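Papering a box room, bold or plain?
Lultitdale Home & Garden board > Decorating

mossyteapot
Evening all. We've got a box room in a terrace in Citport, 193 cm at the narrow end, and I want to paper all of it in something loud. Other half says magnolia or he's moving into the shed. Has anyone gone bold in a tiny room and regretted it?

Gannet38
Yes! Me! Big teal leaves, lasted one winter. I felt like I was being followed to the desk every morning. One wall, paint the rest.

pasteandpray
Disagree with Gannet, sorry. One feature wall in a small room just looks like you ran out of money. Go all the way round or don't bother.

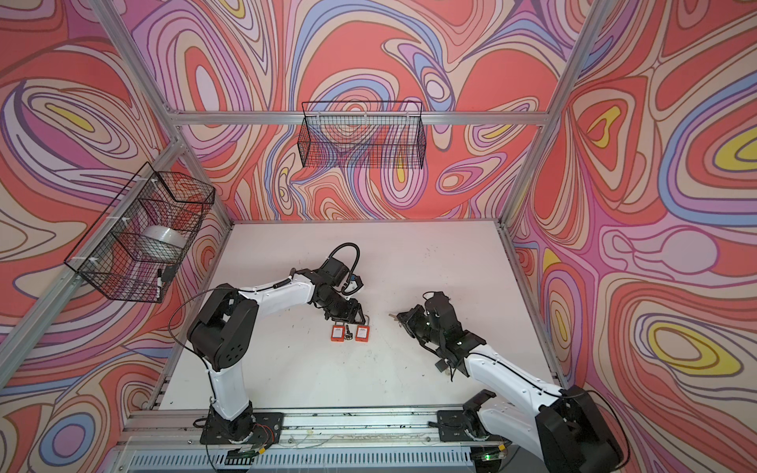 My rule is to choose a pattern with no obvious up and down, so the corners forgive you. Swirly bands like the ones up there, coral and pink and lavender with the odd bit of light blue, carry on round three walls without you hunting for a leaf that's been chopped in half. And keep whatever's in the middle plain, a white top sits nicely against all that going on. I used a Wemard paper in our loo, 15 quid a roll in their November sale, and I still like it.

Gannet38
It'd give me a headache by lunchtime, all those loops. Each to their own!

mossyteapot
Ooh, I love it. He has gone very quiet. How many rolls did the loo take?

pasteandpray
Three, and I wasted most of one on the first drop because I didn't let the paste soak. Give it the full 10 minutes if it's the old-fashioned sort.

dripfeed
Line the walls first if it's an old terrace. Ours were like the surface of the moon. Also Fehr paste goes lumpy if you don't whisk it, use an old fork.

Gannet38
Never had a lump with Fehr in my life. You're putting the water in second, aren't you?

dripfeed
...I am putting the water in second.

mossyteapot
Right, samples ordered, two swirly and one beige for the sake of peace. Will report back.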